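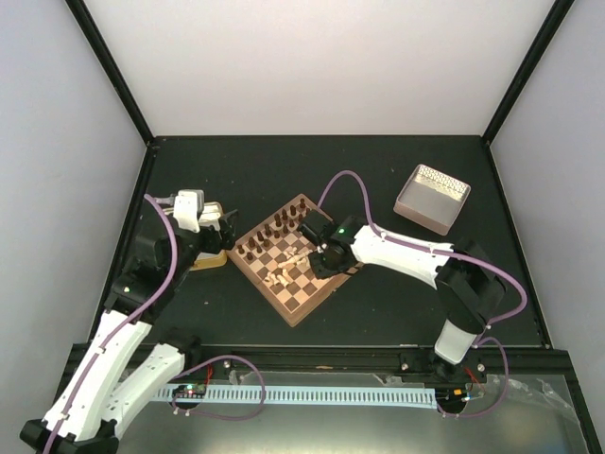 *Two arms, one chessboard. Dark pieces lined up along one edge, light ones in a heap.*

**Thread: Can they tidy up after a board game yet?**

**dovetail_dan** wrote:

Posting this one because the last thread got locked while I was still typing. The claim over there was that we're a year or two from a pair of arms you can bolt to a bench and have clear up at the end of the day. Kids' toys, loose hardware, whatever. I said no. I'm still saying no.

Look at the cream pieces. Several of them are lying on their sides in the middle of the board. My daughter was four when she could stand a pawn up. Now look at how much gear is parked on that table to deal with the same problem.

**k_wijesinghe** wrote:

Kasun Wijesinghe here, I use my real name on this board and always have. Dan, you can't tell from a still whether the arms are setting up, clearing off, or doing something else with those pieces. The row of dark ones on the far side looks pretty orderly to me. Maybe they did that. Maybe a person did. Neither of us knows.

What I'd say is that chess pieces are a decent test. They're small, they tip, they're close together, and you have to get a grip on one without knocking over its neighbor. That's most of what goes wrong when I sort fittings at work.

**dovetail_dan** wrote:

Fine, I'll give you that I don't know who lined up the dark ones. That's sort of my complaint. Every picture I've ever been shown of this stuff has the same hole in it.

**milkcrate** wrote:

I run a small parts room and I've sat through two sales pitches since October. First was from Cuvex. Lovely people, good coffee. They had a gripper that put bolts in a tray, and it worked every time as long as the bolts were laid out in a row first. I asked who lays them out in a row. Long pause. "The operator." Well, I'm the operator, and if I've already got the bolt in my hand I can put it in the tray myself.

The second was Statell, and they at least let me dump a box out on the table. It picked 219 washers over a morning and then needed somebody to come unstick it. I timed my nephew on the same box. He was done before lunch and he spent half of it on his phone.

**hollis_b** wrote:

@milkcrate but your nephew goes home. The machine could have kept going all night. You're comparing speed when you should be comparing hours.

**milkcrate** wrote:

It could have kept going all night if somebody stayed all night to unstick it.

**hollis_b** wrote:

One bad morning with one vendor. We have a Gamage unit on our line that has been loading the same fixture for three years and I couldn't tell you the last time it stopped.

**dovetail_dan** wrote:

The same fixture, Hollis. Same part, same spot, same angle. I've got no quarrel with that. My toaster also does one thing reliably. The argument was about chores, and a chore is a mess that's different every day.

**quietgrinder** wrote:

Can I ask about money? I don't care much if it's slow. My mother has bad hands and can't pick small stuff up off a table anymore. If a thing could do that for her at a quarter of my speed I'd buy it. But the cheapest arm I've found that isn't a toy is 2000 dollars, and that's one arm with no camera and no software, and she'd need me there to run it.

**k_wijesinghe** wrote:

That's the use I'd most like to see work, and I wouldn't buy anything for it today. Your mother would be better off with a reacher grabber and a tray with a raised edge. There's a shallow tray with a pad in the back of it on that table, by the way, and I use something similar at home for screws. A soft surface stops things rolling.

**quietgrinder** wrote:

Thanks. She has the grabber. It's no good on anything smaller than a sock, but I'll try the tray.

**ozarkpat** wrote:

You're all too gloomy. Five years ago none of this was on a bench anybody could afford. Stelar has a demo where it folds a towel.

**dovetail_dan** wrote:

How long does the towel take, Pat?

**ozarkpat** wrote:

The video is sped up.

**dovetail_dan** wrote:

How much?

**ozarkpat** wrote:

It doesn't say.

**milkcrate** wrote:

Ha.

**hollis_b** wrote:

Okay, here's a fair test and then I'll drop it. Tip a full chess set out on the board, all the pieces, both colors. Stand them up on their right squares. Do it 100 times with nobody touching anything in between, and publish the misses along with the hits. If somebody shows me that I'll say Dan was wrong, and if they can't I'll say he was right.

**dovetail_dan** wrote:

I'd take that. And a different board each time, or at least turn it a bit. I'll put 300 dollars to the food bank the day I see it.

**k_wijesinghe** wrote:

Add a missing pawn. In my house there's always one under the couch.

**quietgrinder** wrote:

Does the tray need a lip on all four sides or is three enough?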